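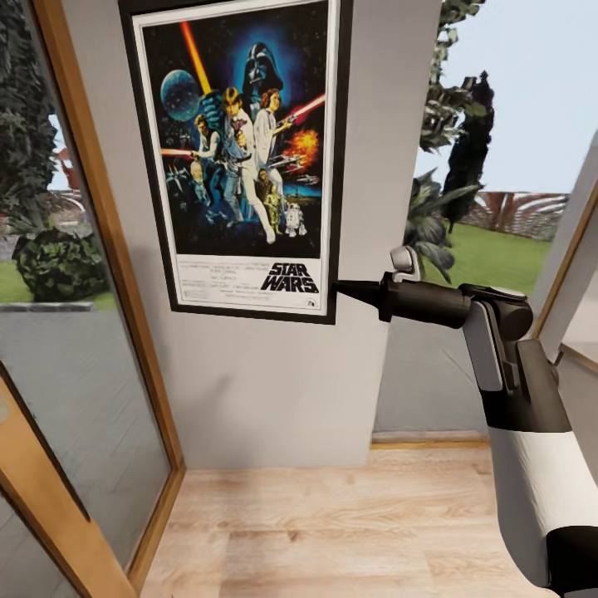
Why does my arm stop with fault 608 while it is carrying something?

It's the grip force limit. The controller saw the force at the fingers drop below the minimum and stopped the arm.

flanari_user
5/24/18

I'm running the Lurkton house scene with the Carroll arm model. The job is to move a framed poster through the kitchen. It faults partway, always while holding the frame. Grip force is set to 300. I already reinstalled.

irham_bench

Reinstalling won't help with this one. A framed picture held by one corner wants to turn in the fingers, and a thin frame gives them very little to hold.

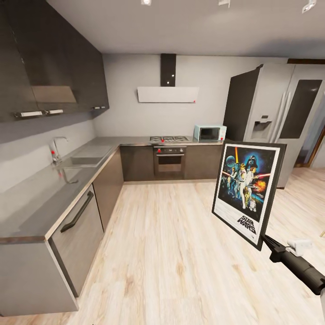

Raise the force to 355 and cut the travel speed in half. If it still faults, open the log and look for line code 171 just before the 608. That one means the fingers slipped first. Then you need to move the grasp point closer to the middle of the side.

plainwire

I had this in December. Check your friction setting too, mine was zero after an update. 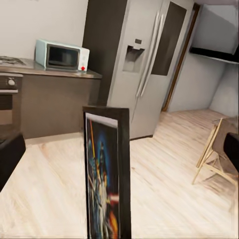 Can I just turn the fault off?

You can in simulation, under Limits. Don't copy that file to a real arm. With the limit off it keeps moving after it loses its grip, and the part can land on somebody.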